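Neue Ausleihe für Aufbewahrungsboxen startet im Januar

Wer umzieht, renoviert oder einfach nur den Keller sortieren will, kann sich im Stadtteilladen Delia ab Januar Boxen mit Deckel ausleihen. Der Laden nimmt dafür 118 Behälter in den Bestand auf. Die Ausleihe ist für Inhaber einer Leihkarte kostenlos, für alle anderen wird eine Gebühr von 2 Euro je Box fällig.

Bisher gab es bei Delia vor allem Werkzeug, Nähmaschinen und Geschirr für Feiern. Die Nachfrage nach Kisten war nach Angaben der Leiterin Jasmina Perić aber schon länger da. »Die Leute kommen wegen einer Bohrmaschine und fragen dann, ob wir auch etwas zum Einpacken haben«, sagt sie. Pappkartons habe man eine Zeit lang gesammelt und weitergegeben, doch im feuchten Lagerraum hinter dem Hof seien viele davon nach wenigen Wochen unbrauchbar gewesen.

Die Mittel für die Anschaffung stammen aus einer Nachbarschaftssammlung und aus dem Erlös des Herbstflohmarkts. Auf dem Flohmarkt kamen 400 Euro zusammen, den Rest steuerten Anwohner der umliegenden Straßen bei. Ein Teil der Behälter wurde gebraucht von der Firma Vernar übernommen, die ihr Lager verkleinert hat.

Zum Bestand gehören mehrere Formate. Flache Kisten sind für Bettzeug und Akten gedacht, schmale für Schuhe und Kleinteile. Dazu kommen hohe weiße Boxen, bei denen der Deckel als eigenes Teil wie eine Kappe auf dem Korpus sitzt und ein wenig über die Wände hinausragt. Sie sollen vor allem für Lampenschirme, Töpfe und Winterkleidung ausgegeben werden.

Um die Einteilung kümmert sich Hortensia Ticona, die bei Delia auch den Reparaturabend am Dienstag betreut. Sie hat in den vergangenen Wochen jeden Behälter gereinigt, mit einer Nummer auf der Unterseite versehen und in das Leihbuch eingetragen. Bei den Boxen mit aufgesetztem Deckel rät sie, vor dem Tragen alle vier Ecken noch einmal anzudrücken. »Man sieht es am Rand, wenn eine Ecke nicht ganz aufliegt, da bleibt ein kleiner dunkler Spalt«, sagt Ticona. Für den Transport im Auto sei das kein Problem, im Keller könne durch die Lücke aber Staub hineinkommen. 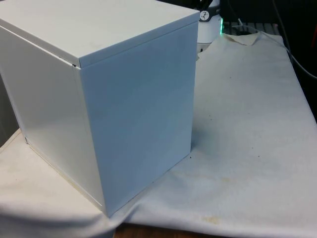

Ausleihe, Rückgabe und Pfand

Die Boxen werden zu den üblichen Öffnungszeiten des Ladens ausgegeben. Größere Mengen sollten vorher telefonisch oder per Zettel an der Theke angemeldet werden, damit sie bereitstehen. Die Leihfrist beträgt vier Wochen und kann einmal verlängert werden. Eine Lieferung nach Hause ist nicht vorgesehen – wer kein Auto hat, kann sich aber den Handwagen des Ladens dazubuchen.

Beim Pfand hat sich Delia für eine einfache Regelung entschieden. Bis zu fünf Behälter gibt es ohne Pfand, darüber hinaus wird ein fester Betrag hinterlegt, der bei der Rückgabe vollständig ausgezahlt wird. Kratzer und kleinere Gebrauchsspuren gelten nicht als Schaden. Fehlt ein Deckel, soll er nach Möglichkeit nachgereicht werden. Ersatzdeckel sind nur für einen Teil der Formate vorhanden.

Zurückgegeben werden müssen die Boxen leer und sauber ausgewischt. Auf Klebeband und Aufkleber bittet der Laden zu verzichten. Zum Beschriften liegen an der Theke Anhänger aus Karton mit Schnur bereit, außerdem Stifte, deren Farbe sich wieder abwischen lässt. Lebensmittel, Farben und Lösungsmittel dürfen nicht in den Behältern gelagert werden.

Wer nicht weiß, wie viele Kisten für den eigenen Haushalt nötig sind, kann sich vorab beraten lassen. Ticona empfiehlt, zunächst ein einzelnes Regal oder einen Schrank auszuräumen und erst danach über die Menge zu entscheiden. Viele nähmen beim ersten Mal zu große Behälter und könnten sie gefüllt nicht mehr heben. Für Bücher gibt sie grundsätzlich nur die kleinen Formate aus.

Ein zweiter Ausgabeort ist im Gespräch. Das Café Khúc am anderen Ende des Viertels hat angeboten, einen Nebenraum zur Verfügung zu stellen, der allerdings noch gestrichen werden muss. Sollte das klappen, könnte der Bestand nach Angaben von Perić auf 200 Behälter wachsen. Eine Entscheidung will der Laden im Frühjahr treffen. Anmeldungen für den Januar nimmt Delia ab sofort an der Theke entgegen.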